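Speaker notes - "The hand that wouldn't let go"
Siltwood meetup, 12 October 2019
Slot is short, so keep the Akeo history to a sentence or two and get to the fault.

Opening. Say thank you to Mafalda for the invitation and for putting up with my emails. Ask who in the room has ever had a robot do exactly what it was told and still ruin the afternoon. Wait for the hands, people like this bit, and it gives the latecomers time to find a chair.

Background, quickly. We were teaching a two-handed robot to clear a table, picking things up and putting them into an open box. Most of the practice happened in the simulator, and only then did we move to the real arms at Utlow. By September we had done 178 runs in simulation and I was feeling, I'll admit, rather pleased with myself.

What went wrong. On the real table, the right hand came down over a plate and kept pressing. It didn't grip and it didn't lift, it just leaned, with all the patience in the world, until the plate cracked and Teresa Ó Néill hit the stop button. (Pause here. Teresa may be in the audience, so give her a wave if she is!) She was standing well back, which is where our rules put her, and she was perfectly fine. The plate came from her own kitchen and I still owe her one.
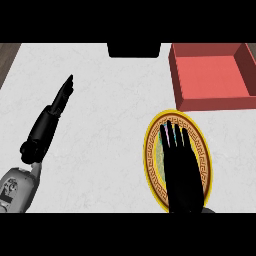 We went back through the logs that same evening with a large pot of tea. The hand was waiting for a contact signal before it would close its fingers. In the simulator that signal came the moment anything touched the palm. On the real hand we had set the threshold too high, so the controller decided it hadn't arrived yet and asked for a little more push, and then a little more. It asked 11 times in nearly 4 seconds. Read those numbers slowly, they are the heart of the talk.

The part I find hard to say. We had a force limit. It lived in the Heydari module, and I had switched it off while chasing another bug and never switched it back on. Don't rush past this, and don't make a joke of it either. There are students in the room and I'd like them to hear somebody say it plainly.

What we changed. The force limit now sits in the arm controller, where none of us can turn it off from a laptop. The reach gives up after 5 pushes and backs away. We also run the simulator with a broken contact signal on purpose - go through this one properly if there's time, it's the cheapest fix we made and it has caught two more faults already.

Questions. Somebody will ask about softer fingertips. Yes, we're trying them, and I'll gladly talk about it over coffee. If the question is about the stop button, hand over to Teresa.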